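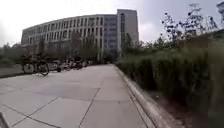 Mio Aoki, route tech, internal mail

Path leg first. Gray and flat out, good light for it. Bikes parked along the left as usual, planting bed and curb on the right. The curb is the edge the Skiseo should follow, the bike side moves every day so don't map it as fixed. Joints between slabs: run at walking pace for now, listen for tray rattle, Tae-yang wants numbers before he signs off the sample boxes.

Leg length 262 m by the wheel. Old hand cart sheet says 300, so somebody was always rounding up (or cutting wide round the shrubs).

Talked to Zulmira at the mail desk. She has done this walk four times a day and she isn't sorry to lose the afternoon ones. Is sorry about the morning one. People hand her things on the way, ask where stuff is, she knows which office is out sick. None of that is in the ticket system. Wrote it down as a requirement, no idea whose.

Also: new job is loading, closing lids, answering the stuck calls. Who answers when she's at lunch? Kyu-ri says the desk, the desk says Kyu-ri. Needs settling before November.

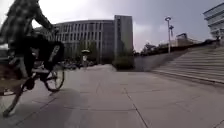

Ernville, Sep 19, 2024

Plaza leg. Cyclists come through close and from behind, plus people on foot, one with an umbrella up. Stop distance stays where it is untill I've seen more of them. Steps on the right are a hard no-go, drew the keep-out 20 cm wider than Beltico's default. Tae-yang thinks that's too much. Leaving it.

117 tickets in the log for the trial, most of them "where is my parcel". Zulmira used to get those in person. Lenuța now gets them by phone on top of her own work, which was not in anybodys plan and she told me so. Fair. Asked Kincaid for an auto message on dispatch.

To do:
redo plaza pass at lunch hour
lid latch, left one sticks
ask Zulmira if she wants to keep the morning round on foot, and get it in writing from Kyu-ri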